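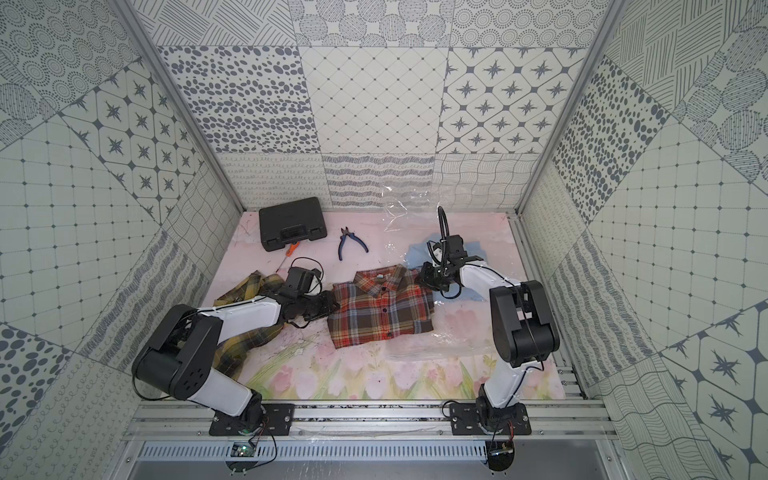
**Lohnt sich Wolle-Seide-Wäsche im Handwaschprogramm überhaupt, oder ist das nur Marketing?**

Hallo zusammen, ich habe im April zwei Unterhemden von Masri gekauft. Auf dem Etikett steht Handwäsche, im Prospekt steht »maschinenfest«. Was gilt denn nun? Der Kundendienst hat mir ein Spezialwaschmittel von Skakison empfohlen, die Flasche kostet so viel wie ein halbes Hemd. Ich bin da misstrauisch. Meine Maschine kann 30 Grad Wolle mit 31 Minuten Laufzeit, kalt geht auch. Hat jemand Erfahrung über mehr als eine Saison?

*fadenlauf*

---

**Husomau**

Das Etikett gilt. Was im Prospekt steht, hat jemand geschrieben, der verkaufen will. Wenn dir die Sachen eingehen, wird man dich auf die Pflegekennzeichnung verweisen, und dann stehst du da.

Trotzdem wasche ich meine in der Maschine, kalt, im Wollprogramm, mit niedriger Drehzahl. Die älteren sind an den Bündchen etwas ausgeleiert, aber ob das vom Waschen kommt oder vom Tragen, weiß ich nicht. Beim Waschmittel würde ich auf die Rückseite schauen: Enzyme (Protease) haben bei Wolle und Seide nichts verloren. Ein einfaches Wollwaschmittel aus der Drogerie reicht mir. Weichspüler weglassen. Liegend trocknen, sonst werden die Träger lang.

---

**Omon**

Handwäsche, fertig. Meine Mutter hat das auch immer so gemacht.

---

**fadenlauf**

Danke. Das mit den Enzymen wusste ich nicht, bei Skakison finde ich auf der Flasche dazu nur Kleingedrucktes. Ich probiere es erst mal mit einem Hemd kalt in der Maschine und wasche das andere von Hand.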